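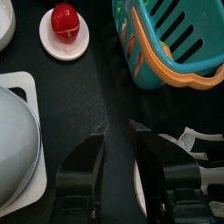

White bowl, little oval dish, black table.

I've been trying to eat porridge every morning since August and I'm finally getting the hang of it. My mum always made hers with milk, but I've gone over to water and a big pinch of salt — sorry, Mum! The oats come from the bulk bins at Hurell, 700 grams at a go, and that does me well over 5 breakfasts.

Toppings are where I go a bit silly. Brown sugar, stewed rhubarb, a spoonful of Cumell marmalade if the jar hasn't been raided (it usually has). My neighbour swears by peanut butter and I'm still working up to it. Might try it this arvo, porridge for tea and all.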